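The Office of Weights and Closures at Drotville received the bottle under file 339, and Ravinder MacPherson was directed to hold it until the Danamora inspectors had given their opinion. The regulations allowed 33 days.

It was to stand upright on the black square. The gray tape to the left of it had been laid by a previous clerk, in strips, and remained the property of the Office.
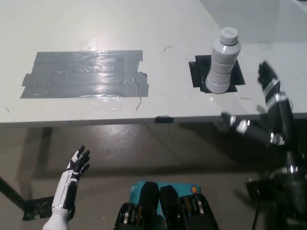 What should be done if the cap is found loose?

The clerk shall tighten it by hand and enter the hour in the register.

MacPherson had made 6 such entries since April. Each gave the same hour — shortly after the lamps on the Veloso road went out — and the last was in a hand that MacPherson did not recognize.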